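Speaker notes: Sideboards, or How I Learned to Lose Game Two More Slowly

Regional players' meetup, Monday evening session. Talk slot after the pizza, so expect low energy.

Opening (keep short)

Ask for hands: who finished their sideboard in the car on the way to their last tournament? Put own hand up first. Wait for the laughs to become confessions.

Say that a sideboard is a small pile of cards you will complain about not drawing. Mine used to be the leftovers from the main deck, plus two cards I had paid too much for and wanted to see in public.

Where I got my numbers

I kept a log of every match I played with Stillska midrange, from the September rotation until I got sick of it. 159 matches. Flash the spreadsheet, don't explain the colors, I no longer know what the orange ones mean.

Of those, 67 went to a third game. Pause here. Those are the matches where the sideboard had a real chance to matter, and in a good many of them my notes say only "boarded in the usual stuff." I would like to speak to whoever wrote that.

The Enorell problem

Enorell is the aggressive deck everybody hates and a third of the room is playing. The standard plan is to bring in every cheap removal spell you own. Fine. Then you draw all the removal, kill everything, and die to the last goblin because you took out the cards that win the game.

Slow down on this bit. Show the opening hand with five removal spells and two lands. Ask if they keep. Somebody in the back will say yes. Somebody in the back always wins with it, too, so don't argue.

My rule now: before taking out a threat, name the card that is going to finish the game instead. If the answer is "I'll topdeck something," put the threat back.

Bukilard and the mirror

Bukilard control wants you to play fair until everyone goes home. Board out the small creatures, bring in anything that draws cards or makes them discard. Mention that being on the draw is fine here. Expect groans. I hold the unpopular view that people overrate going first because it feels like winning something.

For the mirror, I brought in four copies of Rathore for most of the season. It costs six. I cast it less often than I shuffled it away. Admit this before someone who played against me brings it up.

Shuffling aside, if time: the log also has a column for mulligans, 181 of them across all games. The column was supposed to teach me something. So far it has taught me to whine with evidence. 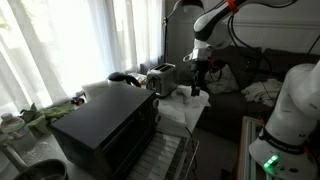 Writing the thing down

Hand out the blank sideboard guides. One matchup per row, cards in, cards out, and the two columns have to add up to the same number. I once presented a 61-card deck after game one and got a very polite talk from a judge.

Rules reminder: you can look at your written notes between games, but not during one. Check the policy for the event you're playing, because store leagues are all over the place. Keep the guide short enough to read without your opponent ordering dinner.

Tell them to fill in the worst matchup first. Everyone starts with the one they already win, feels great, and runs out of paper.

Questions

Likely ones: Is Rathore ever right? (Against Bukilard, one copy, don't tell anybody I said so.) Should you board differently on the play? (Yes, keep the cheap stuff when you're on the draw against Enorell.) Can they have the spreadsheet? (Yes, minus the column of remarks about opponents.)

Collect the pens back. We lost half of them last time.

Related items
Mulligans for People Who Keep Everything
Stillska Midrange: Deck List and Regrets
Beating Enorell on a Small Budget
Is Bukilard Too Slow for Timed Rounds?
Store League Basics: What to Bring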